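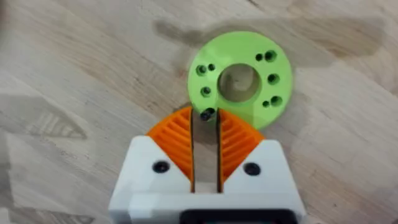

Automation Evaluation Group, Laltine Workshop

Notebook entry, 1/28/25
Subject: Funditeck two-arm bench kit, on loan for review

The purpose of this entry is to record the present state of the review and the points on which colleagues have asked for a written note. The kit is offered by Funditeck as a complete bench package: two arms, printed finger sets, wrist cameras and a licence for the Arkell control software. The loan agreement runs to the end of the evaluation period and may be extended once on written request.

The workpiece for the current trials is the lime-green printed disc with the large central hole and the smaller holes near the rim. It was chosen from our own print stock. The disc lies flat on the table and gives the fingers little height to close on, so it is a fair test of low approaches. The orange ribbed fingers are the standard soft set. The supplier also lists a rigid set, which has not been requested.

The wrist view is judged adequate for lining up. With the fingers open at the edge of the disc, the gap between them can be set against the central hole by eye. The near edge of the disc is hidden by the finger tops at that distance, and operators should make their final correction before the approach and not during it.

Work with both arms in the same area requires more care. Arkell permits a minimum separation to be set between the two grippers. The default is 50 mm, and for close work it has been lowered by the operator on each occasion. The setting does not persist after a restart. This has been reported to Funditeck under query 63. 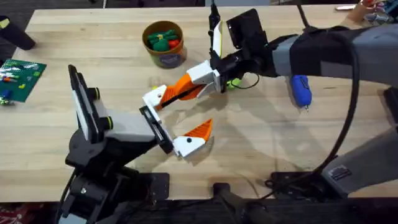
Both grippers close together over the middle of the bench, blue hand tool to the right.

Cable routing remains under discussion. The longer cable on the right-hand arm hangs in a wide arc down that side, and the manual gives no guidance on securing it. Page 59 shows a clip which was not in the parts list. A request for two clips has been sent.

Clamping to the table edge is satisfactory. The brackets should be checked at the start of each session and the check initialled in the bench log.
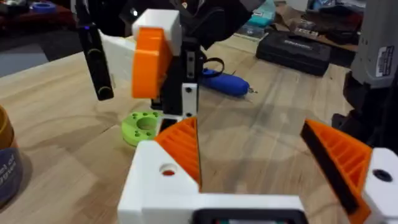
Page last changed: January, after second review of the draft

The rotary tool is to stay on the bench as a second object for the trials. It is a less convenient shape than the disc, with a rounded body, a thin tip and a cable at the rear. It must be isolated from the supply before either arm is enabled. The wording of this rule in the bench instructions is to be amended to say so plainly.

On cost, the quotation covers the hardware and one year of Arkell. Support beyond that year is charged separately, and the Do project has asked whether its own licence could be shared. Funditeck has not yet replied. No order should be raised until it does.

The acceptance plan calls for over 100 recorded grasps per finger set. Results will be entered on the shared sheet and not in this notebook.

Outstanding: reply on query 63; cable clips; licence sharing; revised bench instructions.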